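Hard water and black countertops, what are you all doing?
Kitchens & Baths > Cleaning and Care

marlowe_jean
Posted Tuesday, 7:42 am

Good morning, everybody. We moved out to Osholm in March and I'm still getting used to well water after a whole lifetime on city water.

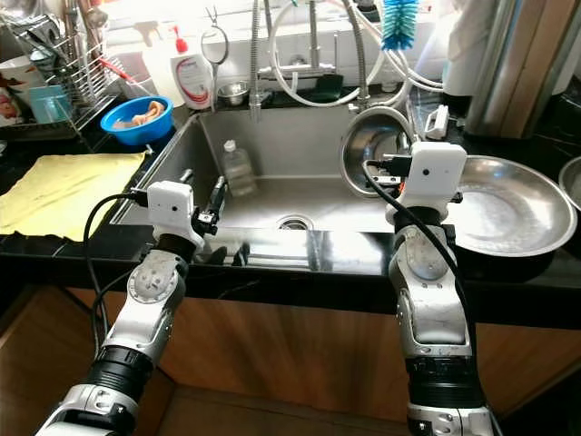
I love a deep stainless sink and I love a black countertop, I picked them both myself, but goodness, the white crust that builds up where the two meet! I wipe it down after supper and by breakfast there's a chalky line again. My test strip came back at 14 grains, if that means anything to anyone. I've been using plain vinegar on a rag, and my brother-in-law Euan Rutherford (he laid tile for years, so I do listen to him) about had a fit when he heard. He says I'll ruin the counter. Will I? And is a softener worth the money for two people?

pete_in_tritton
14 grains is hard all right, we're at 15 over here and it ate two coffee makers. What's the counter made of? If it's granite, Euan is right and you should put the vinegar away, it can dull the sealer over time. The sink itself won't mind a bit as long as you rinse it.

marlowe_jean
Granite, according to the paperwork from the house. Oh dear. I've been at it for weeks.

callum_yule
I'm going to disagree with Pete a little, and I say that with affection because he talked me through my whole faucet job last winter. I've used half vinegar, half water on my granite for years, wiped it right up, and it still beads water like the day it went in. Leaving it to soak is where folks get in trouble. I wouldn't lose sleep over a few weeks, Jean. Put a few drops of water on the stone and see if they sit up or sink in. If they sink in, reseal it, which is one afternoon and a bottle of sealer.

pete_in_tritton
Callum, your counter is nearly white! You wouldn't see etching on it if it was waving at you. On black it shows every time the sun comes in low. I'd stick with dish soap and a plastic scraper, and dry that seam with an old towel at night.

dottie_b
As for the softener, we got quoted 2,000 installed and I nearly fell off my chair. Ended up with a smaller used unit for 300 and my nephew plumbed it in. It's been wonderful for the laundry, and my hair too. You do have to haul salt, so think about your back.

callum_yule
Fair point on the color, Pete. I'll give you that one, but I'm keeping my vinegar.

marlowe_jean
You're all so kind. I tried the drops just now and they're sitting up nice and round by the window, a bit flatter over near the faucet. So I suppose I'm resealing that end. Dottie, do you remember what size your unit was?

dottie_b
I'll go down and look at the label when the dryer's done, hon.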